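Tekby Play Library
Revised arrangements for checking and returning block sets come into effect in October. This thread sets them out for members, partner nurseries and schools. Please read it before your next return.

Tekby Play Library
The library made 1,229 loans of block sets in the past year. Of these, 726 came back complete and in the correct box. The remainder needed further work by staff before they could be lent again, and some sets were off the shelf for several weeks as a result.

Tekby Play Library
The new arrangements apply to the Nokomus and Kang sets. Dalix train track and the large foam shapes are not affected and should be returned as at present, in the green bags.

Tekby Play Library
Each full Nokomus set holds 72 pieces. The number is printed on the loan slip together with a breakdown by colour. Members should check the contents against the slip at home and again at the returns table. Kang sets vary in size, and the slip should be followed in each case.

Tekby Play Library
The returns table is now in the side room, to the left of the main desk. Sets should no longer be handed over at the desk itself. The side room is open for returns until half an hour before closing.

Tekby Play Library
White paper is provided for the tabletop. Place pieces on the paper for checking and keep them off the bare wood. Grit, crumbs and chips of paint are easily missed on a wooden surface and show up well on white.

Tekby Play Library
A sheet with a few specks on it may be used again. Please replace any sheet that is torn or sticky, or that has been drawn on. Used sheets go in the paper recycling under the window. We have 300 sheets in stock for the autumn and would ask members to use them with some care.

Tekby Play Library
Pieces should be sorted by colour before they are checked. Blue has given the most difficulty. The Nokomus and Kang blues are close in shade, and pieces from one are regularly found in the boxes of the other. If in doubt, set the piece to one side and ask.

Tekby Play Library
Every piece should be wiped at home with a damp cloth and left to dry fully. Please do not use the dishwasher. Sets returned damp will be recorded as incomplete until they can be dried and looked over.

Tekby Play Library
A chipped or cracked piece should be kept apart from the rest and reported on the back of the slip. There is no charge for ordinary wear. Please do not glue or repaint a piece before returning it.

Tekby Play Library
Lost pieces should be reported in the same way. A lost piece handed in later, by whatever route, will be removed from the member's record. Pieces may be posted through the letterbox in an envelope marked with the slip number.

Tekby Play Library
Boxes should be left open at the returns table so that staff can see the contents. Lids and inner trays must come back with the set. Elastic bands and sticky tape damage the boxes and should not be used.

Tekby Play Library
Partner nurseries returning more than one set are asked to bring them in one at a time from the trolley and to finish each before opening the next. A longer appointment may be booked by telephone for this purpose.

Tekby Play Library
Blue pieces on the white paper:

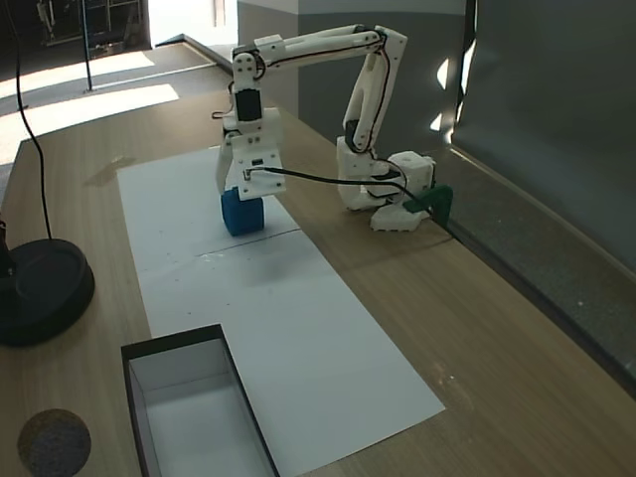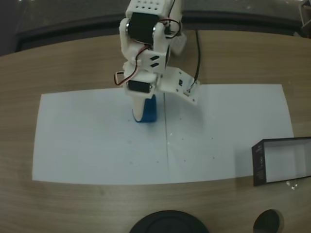

One member has replied to ask whether families with very young children must sort the whole set by colour at the table, given how long this takes with a toddler in tow, or whether a set sorted at home into bags would be accepted.

Tekby Play Library
Sets sorted at home will be accepted. Please use one clear bag for each colour and bring the bags inside the original box. Staff will open them on the paper and carry out the check, and the member need not wait. Any difference from the slip will be notified by email.

Tekby Play Library
The same applies to childminders and to anyone who finds the side room difficult to use. A chair and a lower table are available on request. Please mention this on arrival at the main desk.

Tekby Play Library
Printed copies of these arrangements are available at the main desk, in standard and large print. Loan slips issued before October remain valid and do not need to be exchanged.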